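Last updated: 22nd May

Mulcahy has supplied formal wear to wedding parties for 12 years, and most of its trade now comes through rental. Kelly Bellamy, who directs the company's fitting service, met with us to discuss changes to its alterations policy.

"Customers were ordering too early and measuring too late," Ms. Bellamy said. "A suit reserved in December for a summer wedding has to be checked again before it ships." Under the revised policy, final measurements are due 4 weeks before the event. Sleeve and trouser hems remain included in the rental price.
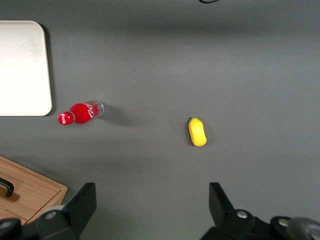 The company has also extended its range of jackets, which now runs to a 58 chest. Ms. Bellamy described the larger sizes as overdue. "We were sending those customers to other stores, and the rest of the party often went with them."

Vests and ties are supplied by Sunitz under a separate agreement. Asked whether shades would continue to match from one season to the next, she was cautious. "Burgundy has given us trouble. We now ask that a wedding party order all of its ties together, and we hold back spares from the same dye lot."
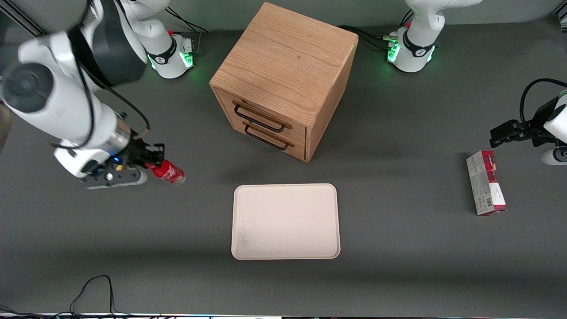
Tekle Mamo
Staff Writer, Retail and Formal Wear

On returns, the terms are unchanged. Garments are due back on the second business day after the event, and customers are asked not to clean them first. "Home pressing does more harm than a wine stain," Ms. Bellamy said. Shoes may be exchanged for another size until the day before the wedding, subject to stock at the local store.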